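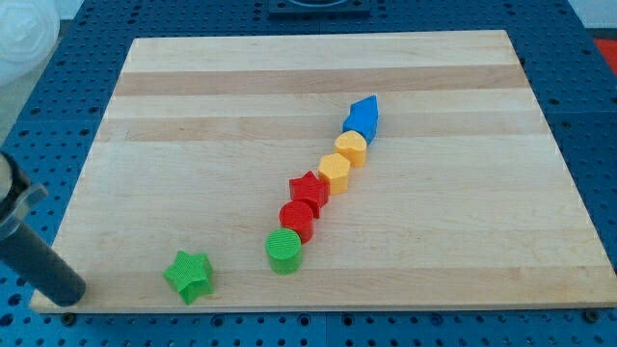

Issue 29

July 3, 2021

Hello again, and thank you for all the mail about the last one. I'm behind on answering, so if you wrote to me about the county road money, hang in there.

I want to spend this one on the Vendale town council and the vote to close its Finance meetings to the public, which passed while a lot of us were thinking about sunburn and potato salad. I wasn't at the meeting. I watched the recording later, with my shoes off, and then I watched the middle part again because I thought I had to be missing something.

The item was on the agenda as "procedural update." It took eleven minutes. Council member Saskia Goodwin read it out, said it would let members "speak more freely," and asked for a second. Dekov gave her one. Coralie Rewi asked whether the minutes would still be posted and was told that a summary would be. She asked what would be in the summary. There was a bit of shuffling and the mayor said staff would work that out. Then they voted, and it went through with Rewi the lone no.

So as of now, if you want to know how your town decides what to pay for, you get a summary, written by the people being summarized!

I've covered Vendale on and off since I moved over from Worngate, and I'll say plainly that I like Goodwin. She returns calls. She once spent most of an hour on the phone with me going line by line through a sewer bond, and I still have the notes. I don't think she's hiding a suitcase of cash. I think she got tired of being quoted, and I understand that, I really do (I've been quoted a few times myself and hated every one of them). But the Finance meetings are where the real arguing gets done. By the time something reaches the full council it's mostly people thanking each other.

Take the Dhillon contract. Dhillon is the firm that got the job of redoing the parking lot behind the library, and the first number anyone heard was a good deal lower than the one that got paid. We only know that because back in February somebody in a Finance meeting asked why there was a second invoice, and a reader who happened to be sitting in the back row wrote down the answer and sent it to me. The answer was drainage, by the way. It was a perfectly fine answer! The lot really did flood. But under the new rule that reader would be out in the hallway, and I'd have written nothing, and the second invoice would have been one line on page whatever of a packet that comes out after five o'clock.

I asked the clerk's office how many people usually come to these meetings, and the reply was "two, sometimes." I've heard that used as a reason for shutting the door. Nobody comes, so who's being hurt? I don't buy it. I don't go to the emergency room most weeks either and I'd still like it left open.

I also asked for the written legal advice behind the change. The mayor's office told me there was advice but that it's privileged. Then I asked whether the advice was to close the meetings or just that they could close them, and I got a very polite email saying my question had been received. That was nine days ago.

What surprised me is how many of you already had opinions. There's a petition at the counter in the hardware store and another one online, and when I checked last night the two together had 1,084 names. Vendale is not a big place. The mayor won her last race by 560 votes, and I'd guess she can do that math as well as I can.

Rewi told me she plans to bring the item back at the next regular council meeting and ask for it to be reversed. She was careful on the phone. She wouldn't say she had the votes, and when I asked about Dekov she laughed and said I should call him. I did call him. He said he's "open to a conversation" and that he hadn't known the online minutes were going away too, only the public seating. I'd like to know who told him that, and I'll keep asking.

Goodwin sent me a short statement, which I'm giving you whole so I can't be accused of trimming it: "The council remains committed to transparency. This change puts us in line with how other working groups in town already operate. I welcome feedback from residents." I wrote back asking which other working groups. If she answers before the next issue I'll put it in.

If you want to say something to the council yourself, comments for the next meeting have to reach the clerk by noon the day before. Email counts. You get three minutes if you show up in person, and they do use a timer, a loud one, so practice in the car. Please be civil to the front desk, who had nothing to do with this and are already getting it from both ends.

A few smaller things.

The Worngate school board has put off picking a new superintendent again. They've got two finalists and apparently can't agree on either. I'll have more when there's more.

A correction from last time: I wrote that the dog park levy was a renewal. It's new. Several of you caught it before I'd finished my coffee, and I'm sorry for the mix-up.

And I'm off for a week starting tomorrow, so the next issue will be late. If somebody resigns while I'm at the lake, text me.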